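Eston Live Pass – season ticket for six venues
By Loretta Hutchins
8/22/24

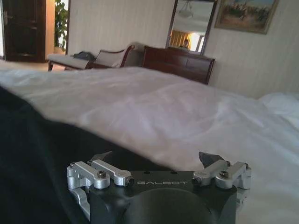

The Eston Live Pass costs the same as two decent arena tickets and claims to get you into gigs all autumn. I bought one in May with my own money, mostly to see where the catch was. There are a few.

What you get is a card and an app. The card lets you into standing shows at 6 venues, including the Jalier, the old Ullen ballroom and the basement at Xolalpa. You book through the app, you turn up, you show the card. There is no booking fee, and I checked my bank statement to be sure.

The small print matters more than the poster. "All autumn" means 13 weeks. "Any show" means any show the promoter has put into the scheme, and the big names are mostly left out. When I looked, the Jalier had a good folk bill and a couple of tribute acts on the list, while the sold-out dates everyone was talking about were nowhere to be found. If you are buying this to see one particular band, buy a ticket for that band.

Pass holders also come out of a fixed allocation. The Ullen holds some 2000 people, but only a small slice of that is set aside, and the app won't say how small. Popular nights went within the hour. Xolalpa was easier, and it was where I had my best evenings – loud, cheap at the bar, and full of bands I would never have paid to see on their own.

Cancelling is where it gets mean. Miss two bookings without giving notice and the pass is frozen for a fortnight. Notice has to be given by noon on the day of the show, so a late train or a sick child counts against you. Customer service did answer my email, politely, and told me what the terms already said.

Who is it for? People who live near the venues, go out on weeknights and don't much mind who is playing. Anyone coming in from out of town will spend the saving on fares. The "worth three times the price" line on the advert only adds up if you go to something nearly every week, and I don't know many people who do.

Details
Type: standing entry, one named person
Transfer: not allowed
Age: 18 and over at Xolalpa, 14 and over elsewhere with an adult
Seated upgrades: sold at the door, if there are any left
Renewal: automatic, unless you switch it off in the app under Payments – do that on the first day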